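Search the archives Search Advanced

Subject: Re: [tosomgate-attics] How long does it take, and where does it all go?

Muchen Cheng wrote:

> Hello all, new to the list. My sister and I have until the end of
> February to empty our parents' house, which they bought in 1953 and
> appear to have been filling ever since. We have done the kitchen and
> one bedroom. I thought the furniture would be the hard part but the
> furniture has gone and we are still standing in a house full of things.
> There is a loft. There is also a second loft, over the garage, which my
> sister had forgotten to mention.
>
> Three questions really. What order do people do it in? What do you do
> with all the tiny stuff, the contents of drawers and so on? And is it
> worth paying someone? We have had a quote from Skanano for 672 pounds
> and they were very polite about the loft.
>
> Muchen

Muchen, welcome, and my sympathies about the second loft. Ours had a shed behind the shed.

I did my aunt's place at the top end of Tosomgate the winter before last, with a cousin who came for the weekend and left on the first evening with a standard lamp. So I have opinions, and you can weigh them against the fact that there are still four boxes of hers in my hall. I walk round them. The postman asks after them.

On the order. Everybody will tell you to start with the biggest room. I did, and it was a mistake, as the biggest room was where I needed to put everything from the other rooms. Start with the bathroom. You will not be moved by anything in a bathroom. It takes a morning, you come out with a bag for the chemist and a bag for the bin, and you have a door you can shut on a finished room, which does wonders. Then the hall cupboard, then whichever bedroom was used least. Leave the desk until last and do it sitting down, with the heating on.

Paper is the slow part. My aunt kept every gas bill, and she kept them in order, so there was always the risk that something else was filed in with them. There was, twice. One was a premium bond and the other was a recipe for a tinned salmon mousse. I'd say read the outside of every envelope and the inside of any envelope that has been opened and stuck down again.

As for the tiny stuff, you have my full attention, as that's what is in the four boxes. Hairclips, curtain hooks, the little feet off things. Keys! I had a jar of keys and not one of them fitted anything with a lock. It's no good picking up a clip and asking yourself whether somebody might want it, because the answer is always that somebody might, and you have then spent a minute of your one life on it with a drawer still to go. 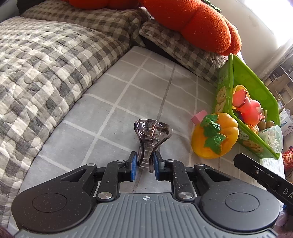

How long should you allow for a single chest of drawers? An afternoon for each person working on it, and a second afternoon if the top drawer sticks.

I know that sounds mad. I'd allowed an hour. The trouble is that drawers aren't really furniture, they're the bottom of a river, and the further down you go the older it gets and the more you stop and look. I found a bus ticket for the old 161 at the bottom of one and sat on the bed with it for so long that it got dark. There's a lot to be said for tipping the whole drawer out on a sheet and working from the outside in. You get the pens first that way, and pens don't make anyone cry.

Get yourselves some shallow trays if you can, the cheaper and brighter the better. I'd borrowed smart lidded crates and kept losing things by the simple method of putting the lid on. With a tray you can see what you've got, and you can hand it to whoever is hovering in the doorway asking if they can help. Children's bits especially. Anything that was once a toy should go in one place and stay there until every brother, sister and cousin has had a look, however little you think of it yourselves. We had a proper falling-out over a plastic cow. I'm told it is on a windowsill in Leeds, being treated with great respect.

My other rule, made up far too late, was a limit on the maybe pile. I gave it 30 days in the spare room and then it went, unopened. I would recommend this warmly if I had stuck to it (see hall, above).
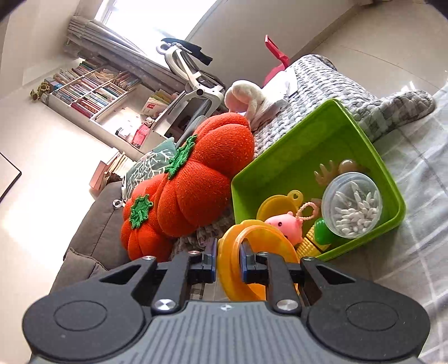

PAYING SOMEONE

I didn't use Skanano, so others will have to speak for them. I used two brothers with a van whose names I never got straight. Whoever you go with, ask these before they set foot in the place:

- Does the price cover the loft, and do they know there are two of them?
- Will they take paint? Ours wouldn't. I had eleven tins, and nine of them were magnolia.
- Do they sweep up after?
- If they find cash or papers, what happens to them? You want that in writing, even if it's only in a text.

Your quote sounds fair to me for a whole house, less fair if you've already done the kitchen and the furniture has gone. Go back and tell them so. People feel awkward about haggling over their parents' things, and the firms know it, and I can't say I blame them, but you're only haggling over the use of a van.

DAMP

You didn't ask, but it's winter and the house is standing empty, so I'll say it anyway. Leave a bit of heating on. We turned ours off to save money and the wardrobe backs went furry in three weeks. I bought a second-hand Humex dehumidifier, which made a noise like a man clearing his throat and filled its bucket every night, and I ended up oddly fond of it. You can borrow it if you like. You'd have to collect, it weighs as much as a calf, and the handle's gone.

THE OTHER THING

Agree with your sister now what happens when you both want the same item. We tossed a coin for ours, which worked well until we got to the coin collection. A friend's family took turns by age, eldest first, and that seems to have passed off without injury, though she is the eldest so I've only heard her side.

And take a kettle. Everyone packs the kettle first as it's easy, and then you're there at four in the afternoon with no lights in the back room and nothing hot to drink. Keep two mugs, a lamp and one chair each until the very last day. The van can take those too.

Shout if you want the dehumidifier. Mornings are best, I'm no use after nine at night.

Reply to list Reply to sender

Last updated: February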